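4.2 Le linge et le sol

La question posée aux ateliers de Saavedra était simple : une machine peut-elle, aujourd'hui, se charger du linge sans qu'un opérateur reste à côté ? Nous avons retenu 2 tâches, saisir un vêtement froissé et le plier, et programmé 500 essais entre mai et juillet. Un essai compte comme réussi si le vêtement est plié en quatre, bords alignés à un doigt près.

Le pli complet a été obtenu 117 fois. La saisie pose peu de difficultés. Les échecs viennent surtout de l'étape suivante : une fois le tissu pincé, la position des manches et de l'ourlet reste mal estimée, et la pince reprend souvent la mauvaise couche. Le rangement au sol, sous les bureaux, n'a pas été chiffré. Les câbles y gênent l'approche et nous n'avons pas de critère satisfaisant.

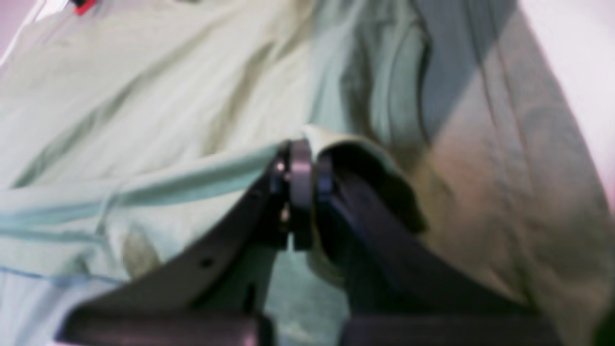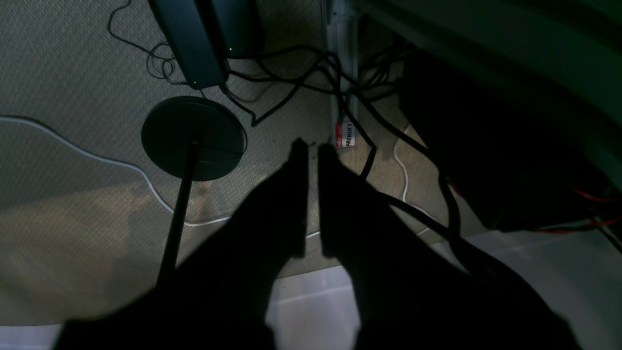
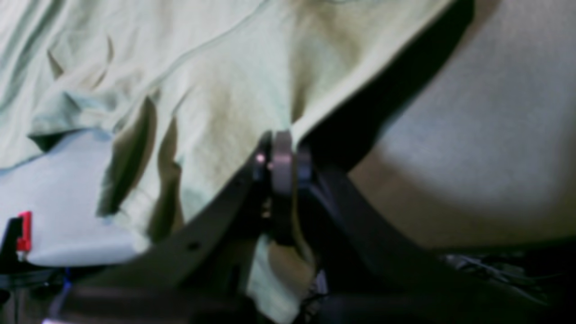
Figure 3. Vues de la pince : tissu vert pâle pincé (première et troisième vues), moquette et câbles sous un bureau (deuxième vue).

Mayuree Thongdee, à qui nous avons soumis cette section, juge le critère trop sévère : dans un foyer, un vêtement plié de travers est quand même rangé. Elle aurait préféré que l'on mesure le temps pris à la personne qui surveille.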